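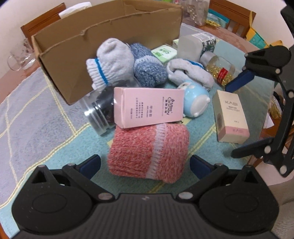 Ticket 323: Mixed box, corner split, lid won't close

Status: Closed
Product: Trikora small carton, single wall
Category: Packing and sealing
Opened: April, 9:40 am

Problem as reported

I'm packing a mixed box of small things to send through Closivis and the carton has given out at one corner. The right front corner is torn from the top and the front panel leans out when there is anything behind it. The top edge of that panel is ragged too. I have packed it twice. Both times the flaps stayed up in the middle and I couldn't get tape across without pushing hard.

Going in the box: rolled socks (coral-red, blue-gray, white with a blue stripe, a few others), a pair of work gloves, a wrapped soap bar, a pack of tissues, a clear jar with a black lid, a flat pink GOGOTY box, a cream KASI box, a clear cylinder of gold beads, a white plastic bottle with a green label, and a small light-blue ceramic figurine. The figurine is the only thing I'm worried about.

I have a roll of brown paper tape, a roll of clear tape, scissors and a ball of thin twine. No bubble wrap. I would like to use this box if it can be used. The next size up is on the Closivis site but it moves me into another price band.

Support reply, 10:15 am

Thanks for the full list. A split at one corner on a Trikora carton can be repaired as long as the bottom is sound and the other three corners are whole. Please check:

1. Turn the empty box over. Is the bottom seam flat and taped along its full length?
2. Press each of the other corners with your thumb. Do any feel soft or show a white crease?
3. Which items went in first on the two tries?
4. What does everything weigh together on a kitchen scale, without the box?

Customer, 10:50 am

1. Bottom seam is flat. It had one strip of clear tape. I added a second one across it.
2. The other corners are fine. Front panel has creases but it isn't soft.
3. First try: jar, bottle and both boxes at the bottom, socks on top. Second try: socks first, then everything else wherever it would go. The second try was worse.
4. 800 grams on my scale, a Narnard. It reads in steps and may be off by a little.

Support reply, 11:05 am

The weight is no problem for this carton. The trouble is probably the hard items pushing on the front panel. When socks go in flat at the bottom they spring back and lift whatever is on top, and that is why the flaps won't meet.

Please empty the box and repair the corner before you pack again.

Corner repair

Step 1. Push the torn edges together from outside until they meet. Do not overlap them.
Step 2. Cut a strip of brown paper tape the full height of the corner plus enough to fold over the top edge.
Step 3. Lay half the width on the front panel, fold it around the corner and press the other half to the side.
Step 4. Do the same on the inside. Clear tape is fine there.
Step 5. Run one more strip along the ragged top edge of the front panel, folded over like a hem.

Leave it alone for 20 minutes with nothing inside.

Packing order

Stand the boxes and the bottle against the back wall. The back wall is whole and can take the load. Lay the jar on its side in front of them, lid toward the left wall. Check that the lid is turned all the way and put a strip of tape over the join.

Stand the rolled socks and gloves on end along the front and the repaired corner. Rolls on end give a little when pushed from the side and don't lift the flaps.

The bead cylinder goes in the middle. Tape its cap if it can come off.

The figurine goes inside a sock – unroll one, slide the figurine down to the toe and roll the rest around it. Put that roll in the middle as well, away from every wall.

Soap and tissues last, flat, in whatever gap is left at the top.

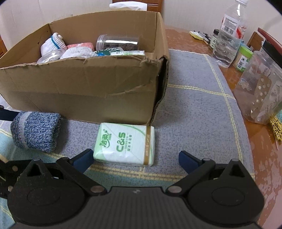
Tissue pack in front of the carton, before the corner repair.

Customer, 1:20 pm

Corner is taped inside and out. It holds when I push on it from inside with my hand.

Packed in your order. It closes on three sides but the right flap still sits high. The KASI box is the tall one when it stands up. Can it lie down? It's sealed and there is nothing in it that leaks.

Also the tissues slide around on top. I tried them on the left over the gloves and on the right over the soap.

Support reply, 1:35 pm

Yes, lay it flat on its back at the bottom, against the back wall, and put the pink box on top of it. The bottle can lie across both.

Tissues: push the pack down on edge between the socks and the repaired corner. It's soft and it will pad the tape. The plastic wrap won't be hurt by it.

If the right flap is still high after that, take out one sock roll and spread it flat over the top as the last layer.

Customer, 2:10 pm

Closed. KASI box flat, tissues on edge in the corner, the blue-gray sock spread over the top. All four flaps are down. I shook the box gently and heard the beads and nothing else.

One question about the twine. I was going to tie it around both ways on top of the tape. Is that allowed?

Support reply, 2:20 pm

No twine on the outside, please. It catches on the rollers at the Bellini depot and the carton may be sent back to you. Two strips of tape along the top seam and one across each end are enough.

Before you seal it, write the item list on paper and lay it under the flaps. Use the same wording as your online form. "Ceramic figurine" should have its own line.

Resolution

Carton repaired with tape and reused, no change of size. Hard items moved to the back wall, rolled items stood on end at the front, figurine wrapped in a sock in the middle. Twine left off.

Related: ticket 196 (same carton, bottom seam opened, replaced)

Customer, 3:05 pm

Taped and labeled. The list is inside. You can close this.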